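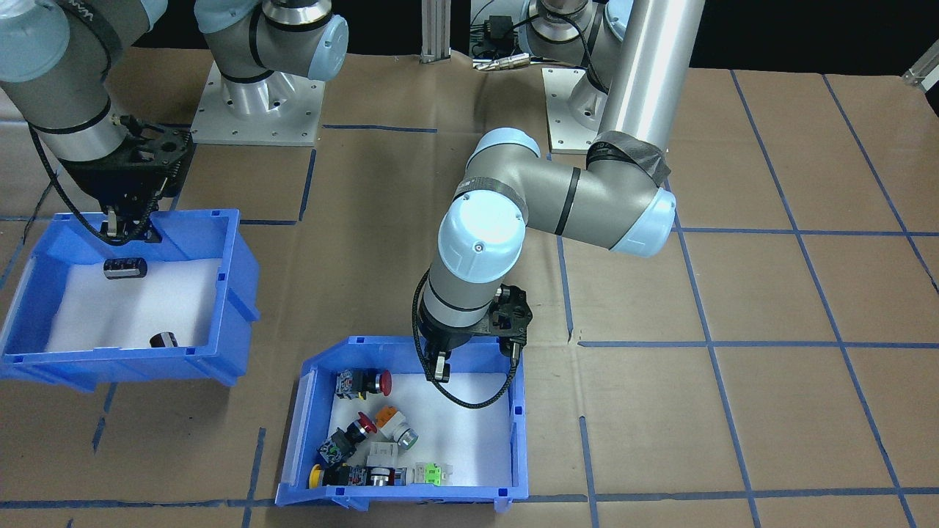
Domingo Gaete says that if we were going to advertise for a bench packer again we should put the foam first, before the hours and before the pay, and so we are taking his advice. You will be looking at white foam for a good part of your day. If you like a clean foam lining in a blue plastic bin, and a small part lying on it where you can see every side of it, you may well be the person we want at Mansour!

We are a small parts and repacking shop in Vallthorpe, on the Soltusstead side, and we are looking for a part-time bench packer to join us in November. The job is sorting, checking and packing small parts. They come in to us mixed, scuffed, sometimes in the wrong bags altogether, and they go out counted, wrapped and labeled, mostly on the Flillik orders but also for a handful of smaller customers we have had for years and are fond of.

What the work is like

Your day starts at 8 a.m. with the table. We cover our tables in brown paper and mark them out in large squares with blue tape, and the bins are set out on that. When the paper gets torn or grubby you put down a fresh sheet and tape the lines again, and yes, we do care whether the lines are straight (bring your patience, and we will lend you the long ruler). After that come the bins. The linings get lifted, shaken out and checked for nicks, and anything left behind from the day before goes to the stray parts tray by the sink.

Then you sort. Parts are taken out, turned over, looked at under the lamp and put either in their bag or in the query box. Many of the pieces are small, dark and round, so they like to roll, and it takes most new people a little while to get the feel of setting one down so it stays put. Please don't worry about speed in your first weeks. A full Flillik order is 502 pieces in 193 bags, and we would much prefer that you finish it calmly after lunch than rush it through by ten and have to open every bag again.

The last half hour is for sweeping up, writing the shelf card and leaving the table the way you would like to find it.

Who might enjoy it

We don't ask for experience in packing or in anything close to it. People have come to us from bakeries, from school offices, and in one case from a very long time spent tuning pianos. You should be comfortable with small objects and able to tell us when something looks wrong, even if you can't quite put your finger on what it is. Good eyesight helps, with or without glasses. You can sit or stand, as the stools go up and down, and full boxes are moved on a cart.

You do need to be happy with quiet company. We talk over coffee and during cleanup, and there is a radio, but the middle of the morning can be pretty hushed and some people find that hard.

Hours and pay

The post is 20 hours a week, mornings, with the occasional afternoon if a big order lands late. Pay depends on experience and we will tell you the rate before you come in, so there is no guessing. Training is paid from the first morning. There are 2 places open, and we would be glad to hear from friends or relatives who want to apply together. Parking is free behind the building, and the bus from Soltusstead stops by the gate.

How to apply

Write us a letter or an email, as short or as long as you like, and tell us a bit about yourself and something you have sorted, packed or put in order that you were pleased with. A button tin counts. So does a garage. You don't need to send a resume, though we'll happily read one.

We invite people in for more than 2 hours, so that you can try the table, meet the others and have a proper cup of coffee before either of us decides anything. Wear sleeves you can roll up, and leave rings and bracelets at home.

Letters should go to Domingo Gaete, Mansour, Vallthorpe, or you can drop one through the door any time before 4 p.m.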